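We use cookies to keep this site working and to see which pages get read. Accept all | Manage settings

MEDIA RELEASE

Katen asks shoppers to doubt the "wipe-clean" label, its own included

For release December

Katen, the household linens and surface coverings firm, will drop the words "wipe-clean", "stay-flat" and "stain-proof" from the packaging of its printed table and bench mats. The change starts with the Flovum range of botanical prints and moves through the rest of the catalogue as old sleeves run out.

We have used all three phrases ourselves. So has most of the trade. When we went looking for what stood behind them, we found a supplier's sheet with no test method on it and a great deal of copying from one season's packaging to the next. That isn't good enough for something people pay for and put their dinner on.

What we checked

Our workroom took 46 mats from ordinary stock, ours and other makers', and treated them the way a household would. They were rolled and unrolled, wiped with a damp cloth, left under a window and used for folding laundry, sorting buttons and cutting out school projects. The trial ran for 30 days. It was not a laboratory study and we won't dress it up as one.

Results were mixed. Plenty of mats came up well after tea and tomato sauce. Turmeric beat nearly everything. Mats that had been stored tightly rolled kept a curl at the short ends, sometimes for days, whatever the label promised. Busy prints hid marks better than plain ones, and we suspect a fair number of "stain-proof" reputations rest on that alone. A mark you can't see is still a mark, and it's still there when you lay down a clean tea towel.

On pattern and colour

Floral mats sell, and we're a little wary of why. Shop lighting flatters them, and so do the small swatches clipped to the shelf. A print that looks light and open at the size of a postcard can look crowded across a whole work surface, where the heavy part of the design may all land on one side.

We now suggest looking at a full mat, laid out, with something on it. Fern and leaf prints in grey on white are a fair case to judge by. Pale walls close by make the grey read stronger, and a spot of orange in the flowers draws the eye more than you'd expect from the swatch. A piece of coloured cloth put down in the middle will tell you quickly whether you can pick out what you're working on.

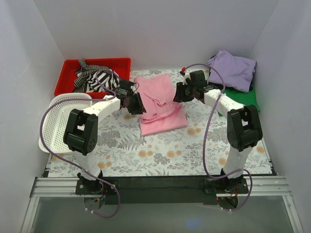
What changes on the label

Each new sleeve will give the mat's size laid flat, the care instructions in plain words, and a short list of the foods that marked it in our trial. If a mat needs time under a few heavy books before the corners behave, the sleeve will say so. The phrase "easy care" is under review. We can't agree on what it means, and until we can it won't be printed.

Gillies, which stocks our mats in its homewares stores, has agreed to keep one unrolled mat from each range on display so customers can feel the weight and see the repeat of the pattern. We asked for this at 125 stores and the answer, so far, is yes at nine. We'd like that to be higher, and we aren't going to announce a "national rollout" on the strength of it.

A word on "anti-slip"

Ikico, who supply the backing for several of our mats, are reworking their own description of it. On a dry, smooth bench the backing grips reasonably well in our hands. On a dusty one it slides. We have asked that neither company use "anti-slip" until there's a result worth quoting. The current backing is unchanged and stays on sale.

Prices

Prices for the Flovum range stay as they are. Customers who bought a mat in the older sleeve and feel the wording misled them can return it to the place of purchase with a receipt, used or not. Mats bought as seconds are included.

Existing stock in the old packaging will carry a sticker over the dropped wording. The sticker peels off cleanly from the cardboard sleeve. Please don't put it on the mat.

Media enquiries: Katen press desk, open until 4 pm. Sample mats can be lent to reviewers on request, and we'd ask that they be used hard before anything is written.

ENDS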